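# Veller simulation kit for collecting demos – review after a few weeks

We bought the Veller kit in March to build up a set of pick-and-place demonstrations without tying up our one real arm. It is a desktop package: a simulator, a hand controller, a library of tabletop scenes and an exporter that writes finished episodes to disk. I do most of the collecting, so this is mainly about what it is like to sit with it for hours.

**Setup**

Installation took a morning. The license tool wanted a restart twice. The controller paired right away, and the default button layout is sensible except that "discard episode" sits next to "save episode." I moved it on the first day and suggest you do the same.

**Collecting**

Our target was 2000 episodes. So far we have 980 we would train on. Resetting is quick – one button puts everything back with new positions and a new lighting seed. On the real arm, resetting by hand is most of the work.

The wrist view is what you watch most of the time. It is close in, and a large object fills it quickly.

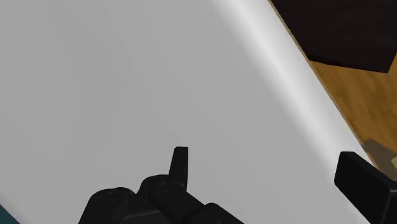 *Wrist view in the simulator, with a large gray surface behind the gripper fingers.*

Judging distance from this view is the hardest part. On a plain surface there is very little to go by apart from the shading and the highlights. I got into the habit of lining up with the side view first and only then switching to the wrist for the last bit. The soft shading does help once you learn to read it, and I would leave the reflections turned on even though they slow things down a little.

Wood textures look blurry up close. I can't say yet whether that matters for training. We plan to mix in real episodes from the arm anyway.

**Export**

Episodes come out in Veller's own format or in Prurkodent, the one our training code reads. The Prurkodent export dropped the gripper state on 2 batches before an update fixed it. Check a few files before you collect a whole Friday's worth.

**What I'd change**

- A replay that can be trimmed at both ends. Right now you can only cut the end.
- Labels for failed attempts. We keep some of those on purpose and have to track them in a spreadsheet.
- A longer cable on the controller.

**Verdict**

Good for volume, fair on looks, weak on bookkeeping. If you already have a way to sort and tag episodes, buy it. We are renewing for another year.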